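Cloth folding from handheld demos: does the 700 number hold up?

Forum > Manipulation > Learning from demonstration
14 replies, sorted by oldest

pelican_crossing
Has anyone else read the Veltisness paper by Chuang and Kollár? The claim is that past 700 handheld gripper demos of folding a cloth, adding more of the same gets you next to nothing, but moving the table does. They trained one policy on 700 folds done in a single spot and another on 510 spread over different spots in the building. The smaller set won on a table neither had seen. I have spent since February collecting folds in one corner of one room, so you can imagine my mood.

mudguard
I read it on the bus and missed my stop, though that was more the bus's fault. My gripe is that "spread over different spots" does a lot of lifting. Different light? Different table height? Different people wandering through the background? They changed the lot at once and then credited variety. I could change my socks at the same time and credit those.

Iveta K
Second author here, hello. Fair complaint. There is a smaller comparison in the appendix where only the background changes and the table stays put. It accounts for part of the gain and we say so, in a font size I would not defend.

mudguard
Well now I feel rude. I'll read the appendix.

atexrefugee
We tried the same sort of thing when I was at Atex. Four operators, one task, and the biggest difference by miles was which operator did the demos. One chap folded as if defusing something. The policy trained on him hesitated over every corner. Did you balance operators across the spots?

Iveta K
Lok-yiu did, yes. Everyone folded at every spot, in shuffled order. Lok-yiu is fussier than me, and was right to be, because I folded noticeably worse after lunch.

pelican_crossing
What happened with failed folds? We bin ours, and I suspect we are binning the useful bits.

Iveta K
Kept if the person recovered within the same demo, dropped if they gave up. We never tested the other way round. If anyone wants a cheap follow-up, please have it.

gusset
I'm going to be the grump. A fold counts as a success in the paper if the edges line up to within whatever the overhead checker says. I ran the released policy on our arm with a tea towel and got a thing my nan would have called a heap. The checker passed it. So before we argue over 510 versus 700, can we agree what a fold is?

mudguard
Was it a thick tea towel?

gusset
It was a normal tea towel.

atexrefugee
There is no such thing. Cosuva ship a standard cloth for this and it behaves like no fabric I have ever owned.

Iveta K
The checker is too kind to thick cloth, gusset, I'll give you that one. We scored 90 of the trials by hand as well and the ranking between the two sets came out the same. The absolute rates dropped. Both are in the results table, and the hand scores are the ones I'd quote.

gusset
Then quote those in the abstract.

Iveta K
That is going in the next version. Lok-yiu has wanted it there from the start and will be unbearable on Monday.

pelican_crossing
Right, I'm sold enough to leave my corner. New round is going on wherever there's floor to stand on. Round table this time, flowers left on it, white cloth already folded, everybody carrying on behind. If Chiang's loader chokes on the tracking I'll be back to complain.

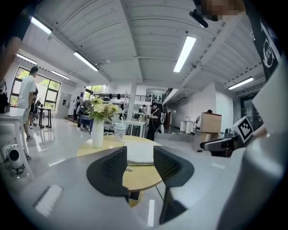
If I can only collect a few hundred demos, should I do them all at one table or spread them out?

Spread them out. On the paper's results, a smaller set gathered in several spots did better on an unseen table than a larger set from one spot, so move the table between batches and have each person fold at every location.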